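Scale Model Collecting > 1:43 and 1:18 > Display and storage

Thread: Doston cabinet or keep them boxed?

dustylayby
Evening all. I've finally run out of shelf and I need to make a decision by Friday, when the offer ends. It's the Doston glass wall cabinet, the tall one, and it would take 80 of my 1:43s if I pack them nose to tail. At the moment 52 of them live in their boxes in the spare bedroom and I never see them, which seems a bit daft for something I've spent this much on!

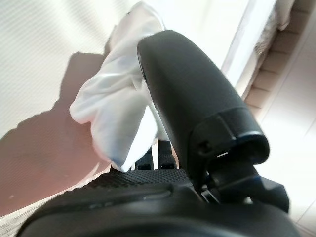
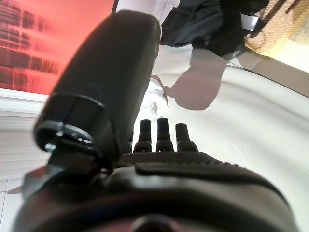
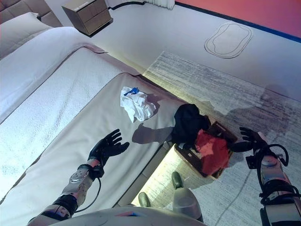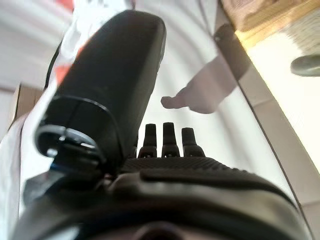

So the question is glass or boxes. My worry is sunlight. The only free wall faces the window and I've got a few reds in there that I'd be gutted to see go pink. The Momport coupe especially, I waited ages for that one.

kerbside_ken
Boxes. Sorry, I know it's boring. I had a red Brokmont on a sunny shelf for two summers and the decals went yellow before the paint did anything. Glass won't save you from that.

tinwheels
Disagree with Ken (again, ha). You bought them to look at. Put UV film on the doors, keep the blind down in the afternoon and swap the cars round now and then. I've had mine out for 7 years and the only thing that's suffered is a rubber tyre.

kerbside_ken
Film wears out though, and people stick it on and forget about it. Was the tyre the sort that melts into the plinth? Because that's the plasticiser, and it'll happen in a box as well.

tinwheels
Yep, welded itself to the base. Took a bit of acrylic with it when I lifted the car. I now slip a bit of clear film under the wheels of anything that's going to sit for a long while.

dustylayby
Didn't know about the tyres, thanks both. Going to check the Unnithan saloons tonight, they're the oldest ones I've got and they've never been off their plinths.

pitboard43
Can I put in a word against the Doston? I've got the smaller one and the shelves are set too far apart for 1:43. Loads of wasted air above every row. I ended up buying stepped acrylic risers, 40 quid on top, and only then did it look right. For 1:18 it's spot on.

dustylayby
Hmm. Are the shelves not adjustable? The listing says they are.

pitboard43
They are, but you only get so many shelves. Moving them closer together just leaves you a big gap at the top. Spare shelves are sold separately and were out of stock when I looked in December.

tinwheels
Stick a couple of 1:18s in the gap, problem solved.

kerbside_ken
And that's how it starts...

dustylayby
I do not need encouraging on 1:18s, the other half reads this forum. Right, checked the Unnithans. Three fine, one has left a grey mark on the plinth, nothing stuck. Thinking I'll go for the cabinet but put it on the landing, where there's no direct sun at all, and leave the Momport in its box till I've seen how bright it gets up there.

kerbside_ken
Landing's a good shout. Measure the turn on your stairs before you order, the tall one comes ready built.

dustylayby
Oh for heaven's sake. Off to find the tape measure.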